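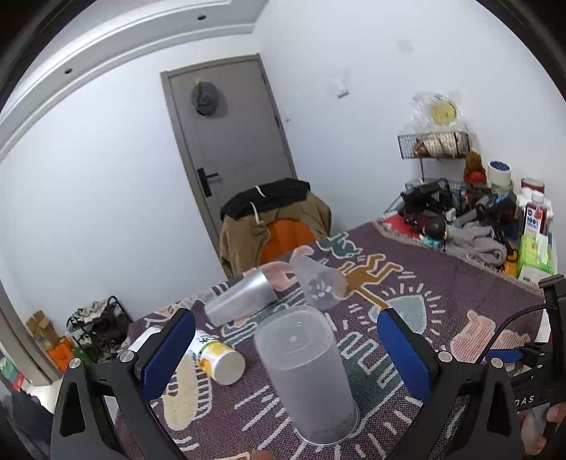 # Kukine Fen Water Level Group: Minutes

**Date:** Tue 26 May
**Place:** Renville field office, downstairs room
**Chair:** Skye Galbraith
**Present:** hydrologist; vegetation surveyor; land records clerk; county drainage engineer; two landowner representatives (Brekke side)
**Absent with notice:** road superintendent

## 1. Minutes of the April meeting

Accepted with one correction. Under item 4, "Brekke Ditch outlet" should read "Brekke Ditch inlet." The outlet was not inspected in April. The clerk will replace the filed copy.

## 2. Open actions

- Staff gauge at the north pool: reset to the survey benchmark. Closed.
- Key for the Nulside access gate: second key received from the county. Closed.
- Request to the road superintendent for culvert drawings: sent, no reply. Stays open.
- Old peat-cutting maps: scanned, but the two eastern sheets do not line up with the current parcel boundaries. Stays open with the clerk.

## 3. Water levels

The hydrologist presented logger data from the dip wells. There are 14 wells in the network. All but two returned a full record for the period since the last download. Well 6 stopped recording when its battery failed. Well 11 has a record, but the values drift against the hand readings and will not be used until the sensor has been checked on the bench.

Levels in the central fen stayed close to the surface through spring. Wells nearest Brekke Ditch show the same pattern as last year: a quick rise after rain, then a drop that is steeper than at any other well. The hydrologist considers this consistent with lateral loss to the ditch. The drainage engineer agreed that the ditch is the likely cause but asked that the old tile line south of it be ruled out first. The tile line is on a hand-drawn plan and has never been located on the ground.

Discussion of how to locate it. Probing along the plan line was preferred to digging. The landowner representatives have no objection to probing as long as it is finished before hay is cut on the adjoining field.

**Decision:** Probe for the tile line. Well 6 gets a new battery on the same trip. Well 11 sensor to be swapped with the spare.

## 4. Nulside weir

The weir boards were inspected from the bank. The top board is bowed and water is passing at the left end. The drainage engineer measured the gap and does not think it changes the pool level much at present flow, but it will matter in late summer when inflow is low.

Two options were considered:

1. Replace the top board only, using the same slot.
2. Replace all boards and line the slots.

Option 2 would need the pool drawn down. The vegetation surveyor objected to a drawdown before the end of the growing season, as the sedge margin on the west side is shallow-rooted and has only filled in over the last few years. Option 1 can be done from the walkway in one visit.

**Decision:** Option 1 now. Option 2 goes back on the agenda in the fall. The crest height must stay as permitted. The engineer will take a level on the new board after it is seated and file the reading with the permit.

## 5. Vegetation plots

The surveyor reported on the permanent plots. The plan calls for 32 plots to be read each season. The first 20 have been read. The others are on the floating mat and can't be reached safely until the boardwalk section is back in place.

Points noted from the plots read so far:

- Sphagnum cover is unchanged in the central plots.
- Reed canary grass has moved into two plots along Brekke Ditch where it was not recorded before.
- Pitcher plants are present in every plot that had them last year.
- Tamarack seedlings are thicker on the old spoil bank. The surveyor does not regard this as a concern for the open fen but wants the edge mapped.

One landowner representative asked if the canary grass came from the hay field. The surveyor said the source cannot be told from the plot data. The grass is also present along the road shoulder and upstream of the culvert.

**Decision:** Cut the canary grass in the two plots' surroundings by hand before seed set. No cutting inside the plots. No herbicide this season.

## 6. Boardwalk section

The section over the mat was lifted out last fall. The stringers are sound. The decking needs new fasteners and several boards. The budget line for this work is $1,000 and the clerk confirmed it has not been drawn on. The chair noted that the line lapses at the end of the fiscal year and cannot be carried over.

The hydrologist asked that the section be set back on its original footings and not shifted, as well 9 is read from it. Agreed.

**Decision:** Order fasteners and decking. The section goes back before the remaining plots are read.

## 7. Peat depth survey

Short item. The depth grid on the east side has gaps where the probe rods were too short to reach mineral soil. The group has the longer rods on loan from the Renville office and may keep them through the summer. The hydrologist will fill the gaps in the grid and mark the earlier readings as minimum depths in the table. Until then the depth map should not be passed on to outside parties.

## 8. Other business

The clerk asked that field sheets be handed in with the well numbers written out. Several April sheets used the old lettering, and two readings could not be assigned.

Parking at the Nulside gate: vehicles should be left on the gravel. The verge is soft and the ruts from spring have been reported to the county.

## 9. Actions

| Action | Who |
|---|---|
| Probe for tile line south of Brekke Ditch | Drainage engineer, hydrologist |
| Battery at well 6, sensor swap at well 11 | Hydrologist |
| Top board at Nulside weir, level reading to permit file | Drainage engineer |
| Hand cutting of canary grass | Vegetation surveyor |
| Order boardwalk materials | Clerk |
| Second request for culvert drawings | Skye Galbraith |
| Eastern map sheets | Clerk |

Next meeting to be set by the chair once the probing is done. Same room.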